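Home | Course outline | Handouts | Reading list | Contact

Soft Furnishings and Room Care – Handout 6: Pillows, Cushions and Upholstered Pieces
Reading time: 5 min

Notes from session six, Graciela Leiva. Updated March 21, 2025. Bring this one with you next time, we go on from the fill section.

Where we left off: covers and seams. You should have your Skallwood sample card filled in, both sides. If yours is still blank, catch up before the practical, Dilruba Khan is checking them at the door and she does check.

1. What counts as loose, what counts as fixed

Fixed = anything attached to the body of the piece. Seat deck, inside back, arms, border. You clean it where it stands.
Loose = anything you can lift off without undoing a stitch. Pillows, seat cushions with a zipper, throws, arm caps.
In between – tied-on pads, snap-on headrests. Treat as loose for cleaning, fixed for the inventory. People lose marks on this every year.

Do loose first. Always. Take everything off, look at what is under it, then decide about the vacuum.

2. Floor placement

Came up a lot in the discussion. Bed pillows end up on floors, against sofas, against bed bases, under windows. On the inventory sheet you write down where the item is, then what it is. "Floor, against upholstered front" is a full answer. "Living room" is not.

A pillow propped upright puts its weight on the lower edge. Fill slides down over time, most with loose fiber, less with a foam block. Store flat if it's staying more than a night. Turn it end for end when you pick it up, two or three shakes from the short side.

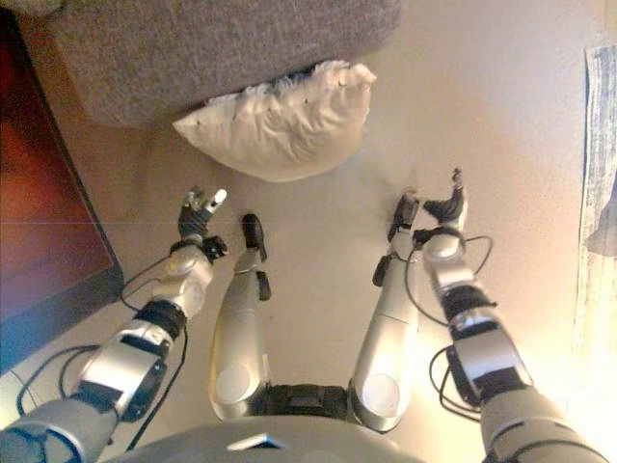

Fig. 1. White pillow propped against a grey upholstered piece, beige floor.

For the exercise, fill in one line of the sheet from Fig. 1. Item, color, position, what it rests against. Leave the fiber column open, you can't get fiber content from a picture and I don't want guesses. Same with the type of furniture – write "upholstered piece, grey" and stop there. If you wrote sofa, ask yourself what you saw that made it a sofa.

White against grey is also the pairing to think about for dye. Dark upholstery can give off color onto a pale cover, mostly when one of them is damp. Rub test: white cotton cloth, slightly wet, ten light strokes on a hidden spot. Look at the cloth in daylight. Any color at all, keep the two apart.

3. Fills, short version

Polyester fiber – cheap, washes well, goes lumpy. Tumble low with a couple of clean tennis balls.
Feather and down – check the seams first, every seam. One open inch and you have a bad afternoon. Dry all the way through, takes longer then you think.
Foam block – do not machine wash. Spot clean, air dry, out of direct sun.
Latex – same as foam but heavier, support it from below when you carry it.
Mixed fills – go by the fussiest thing in the mix.

Label missing? Squeeze and listen. Feather has a faint crackle and you will feel quills. Fiber is quiet. Foam pushes back as one piece. Write "by feel" next to your answer so the next person knows.

4. Covers on white pillows

Yellowing is mostly sweat and skin oil. Bleach makes some of it worse. Warm wash, oxygen powder, full rinse, then a second rinse. The Biltska sheet says one rinse is enough – I disagree, residue grabs dirt and you are back where you started in a month. Use a protector under the cover if the pillow gets used every night.

Floor dust on the bottom edge: brush off dry first. Wetting it just makes a line.

5. Grey upholstery

Hides dust, shows lint. Also shows water rings more than people expect. Work seam to seam, never a spot in the middle of a panel. Vacuum with the soft brush, top down, then along the bottom border where it meets the floor.

Codes again, they will be in the test:
W – water-based cleaner ok
S – solvent only
WS – either
X – vacuum only

Rub counts. We had the Wendt swatch at 3000 cycles on the board and somebody asked if that is good. No. That is a light decorative fabric, fine for a headboard, not for a seat that gets sat on daily. Put the number in your notes with the name of the test next to it, the two common tests do not convert.

6. Laundry loads

Two pillows per load, balanced, one on each side of the drum. Not one. One pillow alone throws the spin off. Cold or warm, gentle, extra spin at the end. Check the core by hand before it goes back on a bed – if the middle feels cool it's probably still damp.

The Nendside worksheet from December has the wrong drying time on page 32. Cross it out. Corected copy is in the folder.

For next time

Read pp. 53 to 64, skip the part on leather.
One inventory sheet from a room you know, loose items only.
Do the rub test on one pairing at home, tape the cloth to the back of the sheet.
Questions on fills to Dilruba, questions on marks to me.

Handouts | Previous: Covers and seams | Next: Rugs and mats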